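Acceptance check: Itura hand-held gripper kit, trial unit
Site: Brelbridge reading room
Date: Sep 30, 2019
Checked by: Rosalinda Soriano
Supplier: Dulolico (contact: Igor Kadlec)
Decision needed from: Rogelio Abella

1. Delivery and paperwork
Kit complete against packing list: Yes
Manual supplied: Yes, in English, poorly laid out
Risk assessment supplied: No
Comment: Mr Kadlec says the risk assessment is "generic" and can follow later. I would like it before we pay for anything. The quote is 2,127 for the kit and a further 111 for spare pads, with no word on how long a set of pads lasts.

2. Fingers and pads
Screws at finger bases tight: Yes
Pads free of splits: Yes
Pinch risk marked on tool: No
Comment: The brochure calls the ribbed pads "finger safe". They are soft enough, but the bases behind them are hard and have corners. I want a pinch label fitted, whatever the brochure says. It also claims up to 4,000 grips before a pad needs changing. I asked how that was tested and was told it was "in the lab". Left as unproven.

3. Camera and view
Camera firmly fixed: Yes
Fingertips in view: Yes
View free of obstruction: Partly
Comment: The wide lens takes in nearly everything, ceiling lights included, and bends all of it. The sales sheet lists this as a benefit. Anyone judging distance from the picture alone will need practice, and the lower part of the view is lost to black. I would not let a new user work near the vase on the strength of it.

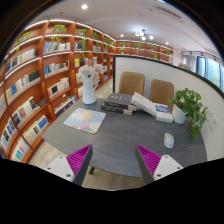 Nor does the manual say how close you may work to a table edge, or what to do about plants and other things that hang over one. Lovely Villanueva has asked for a short written rule and I agree with her.

4. Work area
Floor clear for the operator: Yes
Breakables moved before use: No
Comment: Dulolico's setup guide says an ordinary furnished room is fine "as found". It may be, for mice and books. China needs its own line in the procedure.

5. Handling
Grip comfortable: Fair
Stop procedure explained: No
Comment: "Just let go" was the answer I got. Not accepted. Nicanor Acuña compared the handle with the older Galang model and preferred the Galang.

Result: NOT PASSED. Recheck when items 1, 2 and 5 are closed in writing. Item 4 is ours to sort out.

Rogelio, please don't sign the order on the promise of a later visit. The supplier has the list.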